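FOR IMMEDIATE RELEASE

Foltex Pictures acquires UK and Irish rights to The Salt Ledger

Valentyna Hladun's second feature will open in cinemas in April

Foltex Pictures has acquired all rights in the United Kingdom and Ireland to The Salt Ledger, the second feature film by the writer and director Valentyna Hladun. The film will open in selected cinemas in April and will be available to rent at home later in the spring.

Set in the wine country outside Mendoza, The Salt Ledger follows Inés, a retired bookkeeper played by Guadalupe Jaramillo, who is asked to put in order the accounts of a family estate before it is sold. Among the papers she finds a run of entries in her late husband's handwriting, made during a year in which he had told her he was working abroad. Jacinto Cortés plays the estate's owner, and Araceli Villalobos appears as his daughter, who wants the sale completed before the harvest.

The screenplay is adapted from a short story by Abundio Arriaga, first published in a magazine with a print run of 971 copies and now out of print. Mr Arriaga worked with Ms Hladun on the early drafts and has a small speaking part in the film as a notary.

"I read the story in one sitting and then could not find anyone else who had read it," said Ms Hladun. "What stayed with me was how little Inés says. She has spent her working life looking at other people's figures and keeping quiet about them, and the film had to be quiet too. Guadalupe understood this before I had finished explaining it."

The film was produced by Ismont in association with Jallgate. Principal photography took place in and near Mendoza, with interiors completed on a small stage where the estate office and kitchen were built. The running time is 104 minutes. The dialogue is in Spanish, and the film will be shown with English subtitles at all venues.

A spokesperson for Foltex Pictures said: "We are very pleased to bring The Salt Ledger to audiences here. It is a patient and exact piece of work, with a central performance that we believe will be talked about for some time. We look forward to working with independent cinemas on the release."

The Salt Ledger will open at 50 sites. Preview screenings will be held at 3 of these in the week before release, each followed by a conversation with the director. Ms Jaramillo will also attend the first preview, which begins at 6.30 pm. Around 1,000 tickets will be offered across the previews, with a reduced price for students and for holders of cinema membership cards.

A subtitled version for deaf and hard of hearing audiences, with sound and music cues, will be supplied to every venue that asks for it. Audio description in English will also be available — cinemas are asked to confirm their equipment with the Foltex bookings desk when placing an order.

Notes to editors

Interviews with Valentyna Hladun and Guadalupe Jaramillo are available on request. Ms Hladun may be interviewed in English or Spanish. Mr Arriaga will answer written questions only.

Review screenings for the press will be arranged in March. Places are limited and should be requested through the Foltex press office. Reviews are embargoed until the morning of release.

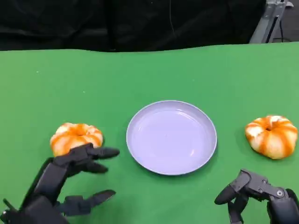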